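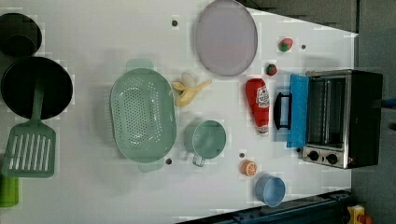

Selvaraj Dewan would not buy the Briveo trolley again at full price, and told the equipment review group so on Tuesday, although he conceded that the drawers run better than anything the toy library has had before. The assessment that follows takes his view into account and reaches a slightly more favourable one.

Product reviewed: Briveo mobile storage trolley, tall model, with tray inserts
Supplier: Srisuk
Price paid: $1388 for two units, delivery included
Location in use: toy library and family playroom, ground floor

The trolleys were purchased in February to replace fixed shelving along the corridor wall. The library lends pretend-play sets, puzzles and construction sets to member families, and the playroom draws on the same stock during opening hours. Storage was therefore required to move between the two rooms without being unpacked.

Assembly
Each unit arrived flat in a single carton. The instructions are printed in very small type and the diagram for the rear panel is shown upside down in relation to the step before it. Ivan Harasym and Juraj Skála assembled the first trolley in an afternoon and the second in well under an hour. A hex key is supplied. A rubber mallet is not, and one is needed to seat the drawer runners.

Movement
The four castors roll quietly on vinyl and adequately on carpet tile. The metal strip at the playroom doorway is another matter — a fully loaded trolley must be tilted back slightly to cross it, and this should be done by an adult. The brakes are firm. They are also stiff enough that staff wearing soft shoes have taken to setting them by hand.

Drawers and trays
The deep drawers are the strongest feature of the product. They accept the pretend-play sets without the lids catching, and the stops prevent a drawer from being pulled out onto a child's feet. The shallow trays are less satisfactory. Puzzles in standard boxes fit only on the diagonal, and the dividers lift out of their slots whenever a tray is carried at an angle. Srisuk was contacted on this point and offered clip-in dividers at additional cost. 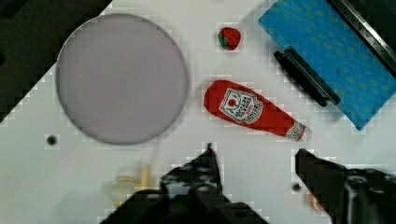

Plate, toy strawberry and ketchup bottle.

Cleaning
The outer panels wipe down well with ordinary detergent. Felt pen came off the side panel with some effort. Dust gathers in the runner channels and can be removed only with a narrow brush, a task now added to the end-of-term cleaning list.

Labelling
The Sadico label holders used on the old shelving do not fit the drawer fronts. Adhesive pockets have been substituted and are holding well, except on the lowest drawer, where toddlers can reach them.

Comparison
The Flenuvberg cabinet was also considered. It is heavier, has a lockable door and would suit a service that leaves its storage in one room. It was excluded on the grounds of weight.

Recommendation
Suitable for toy libraries, playgroups and kindergartens with level floors. Services that mainly lend puzzles should measure their boxes against the shallow trays before ordering. The warranty runs for two years and requires the carton label as proof of purchase, so the label should be kept with the invoice.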